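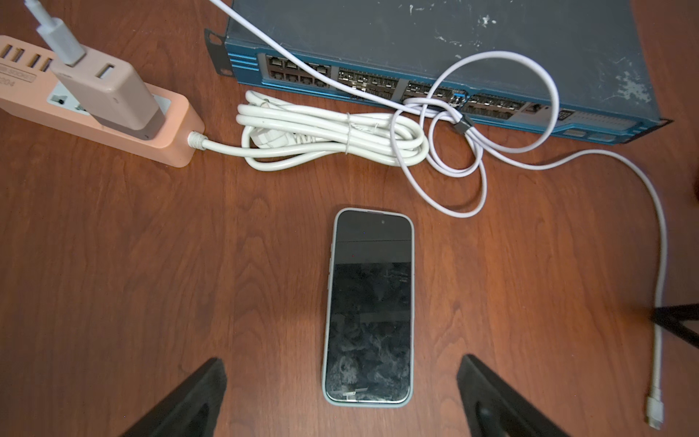 Wrist view, open fingers either side of the phone, network switch and cables behind.

Search this site Search Go

Minutes – manipulation methods meeting, Thursday, 14:00

Present: Emília Ševčík (chair), Réka Juhász, Judit Sipos, Réka Virág
Apologies: Obaidul Nanayakkara
Minutes taken by Judit Sipos

1. Matters arising

The previous minutes were accepted with one correction: the Jisik loader drops duplicate timestamps, it does not average them. The Zindar storage quota has been raised. Item closed.

2. View dropout during training

Réka Juhász reported on the cluttered-table set, which now holds 1,067 demonstrations. The baseline policy takes the wrist views and the fixed view at every step. The modified policy is trained with one view blanked at random for a short window, the window length being drawn again for each episode. Network size and training time are the same for both.

Each policy was run for 200 trials. The modified policy failed 26 fewer. Most of the difference came from approaches where a finger hides part of the target from its own wrist camera. On tables with only one object there was no difference worth reporting.

Cables remain the hardest part of the set. A thin white cable can cross the switch, bunch into loops in front of the ports and run on over the wood past the phone, and the baseline tends to treat the loops and the single strand as separate things. Segment labels will be kept per cable, and the clip will be labelled as part of the cable it holds.
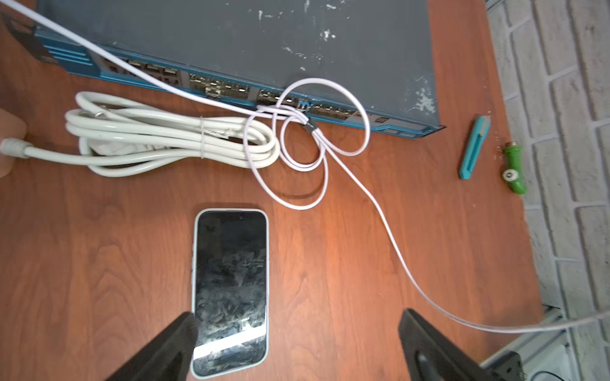 Réka Virág asked whether the gain would survive if the blanked window were fixed in length, as a fixed window is easier to reproduce from the written method. Réka Juhász had tried one fixed length only and found it slightly worse, but on a single seed. It was agreed that this is too little to report either way.

Action: Réka Juhász to repeat with 6 seeds, fixed and random windows.

3. Fixed view and arm occlusion

Emília Ševčík noted that the fixed view carries a different problem. With both arms extended over the table, the left wrist assembly covers part of the power strip, while the knife and the green tool on the right side stay clear. An object on the left is therefore hidden more often than its distance from the arms would suggest. The trial sheet records object type but not table side, so the failures cannot be split at present.

Table side will be added as a column. Earlier trials will be filled in from the recordings – Judit Sipos to do this before the June report.

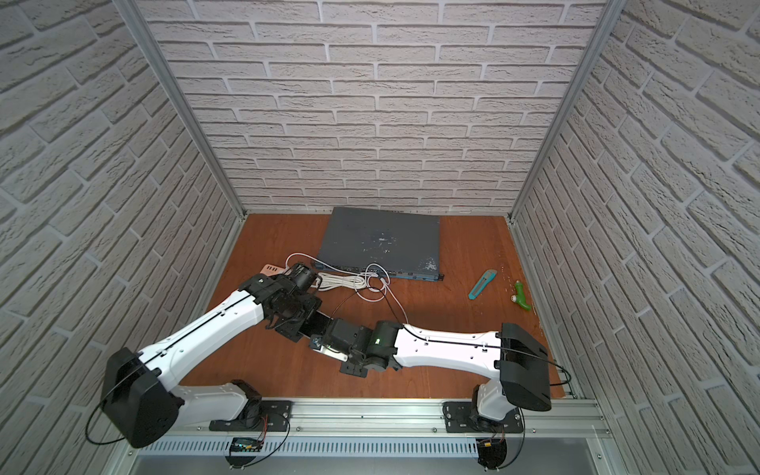
4. Calibration

The Ommont calibration script was run before and after the trials. Drift was within the limit set in the protocol. The Pintér script gives the same answer but takes longer and will be retired.

5. Any other business

Obaidul Nanayakkara sent a written request that the raw joint logs be released with the results. Agreed in principle, subject to checking the file sizes.

Meeting closed 15:10.

Shares: 6

Comments (2)

Obaidul Nanayakkara
Item 2: please state whether the blanked view is replaced by zeros or by the mean image. The two behave differently in our older runs.

Réka Juhász
Zeros. I will add it to the method text.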